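Search this site Go

Two seats, 17 names and a ballot paper the length of my arm

I love a residents' association election, I really do, but the one we've just had in Visthorpe wore me out. Seventeen people stood for two seats! I read every statement over a pot of tea and by the end I couldn't have told you who wanted the Calado Road crossing moved and who wanted it left alone.

My gripe is with the statements. They're all so polite. Everyone is "passionate about Visthorpe" (well, I should hope so) and hardly anyone mentions the service charge, or whether we renew with Kerketti for the bins in October. I'd swap the lot for one evening in the hall with awkward questions from the back.

12 shares | 4 comments

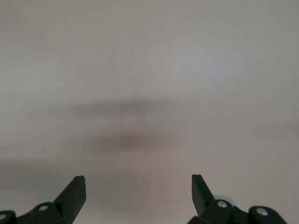
Visthorpe Residents' Association – Newsletter Team

And please, can we talk about turnout? There are 2,945 households on the roll and I'd bet most of them never opened the envelope. Give people a shorter paper and a proper argument and I think they'd vote – I would, twice if they let me.

Get our newsletter by email. Enter your address Sign up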